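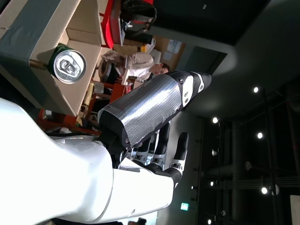 The radiator stuff, four weeks in

November 26, 2018
By Wafula Mabula

We use cookies to improve your visit. By carrying on you accept this. Settings

Took the gas reading before breakfast, in slippers, with the torch between my teeth. 277 units for the four weeks. The same four weeks last year came to 261. So the bottle of Pavura that went into our heating system at the start of the month, and which promised on its label to make every room "feel warmer for less", has so far done so for more.

I did ring Gediminas about it. He sold me on the stuff in the first place, over the fence, and he has had it in his own radiators for two winters. His view is that I am being unfair. It has been colder, he says. It may well have been. But when his bill went down last year he didn't mention the weather, and I remember that January as mild enough to leave the bathroom window open. He then said that the liquid needs time to "bed in". I asked how long and he said it depends on the house.

The bottle cost 35 pounds. It is a clear liquid with a faint smell of washing-up. I read the leaflet again this evening, all of it, with my glasses on this time. There is a chart with two lines, one above the other, and no numbers up the side. There is a picture of a family in jumpers, which seems an odd choice for them. The small print says results were obtained "under favourable conditions" and I would love to know whose house that was.

To be fair to it, the back bedroom does feel better. I thought so on the second night and wrote it down here. But I also bled the radiator in there on the day the stuff went in, and a fair bit of air came out with a hiss, so I can't say which of the two did it. I should have done one and then waited. My mother would have put a blanket over the window and got the same result.

Went through the papers in the kitchen drawer looking for the receipt. Didn't find it. Found the guarantee for the old Werska boiler, which we got rid of when the children were small, and a leaflet for Flakitus, the panels you slide behind the radiator to throw the heat back into the room. I had forgotten those. We bought a set, put them up in the hall and the front room, and they are presumably still there. I never took a reading before or after, so for all these years I have believed in them on no grounds whatever. I was quite put out by that and had to have a biscuit.

Plan, then. Leave the Pavura in, as there is no sensible way of getting it out. Keep the thermostat where it is and stop the boy from creeping it up when he thinks I am asleep. Write down the outside temperature each morning next to the reading, from the thermometer by the shed and not from the telly. If it is cold and we use a lot, that proves little. If it is mild and we still use a lot, I shall be going round next door.

Gediminas has offered to lend me his old bills so that I can see for myself. I said yes please — he hasn't brought them yet.

Soup for tea, the leek one. Wind getting up. Hall still cold by the door, where it comes in under the letterbox as it always has. There is brush strip for that at the ironmonger's, and I will get some tomorrow if it is dry.

Contact | Older entries | © Wafula Mabula | Back to top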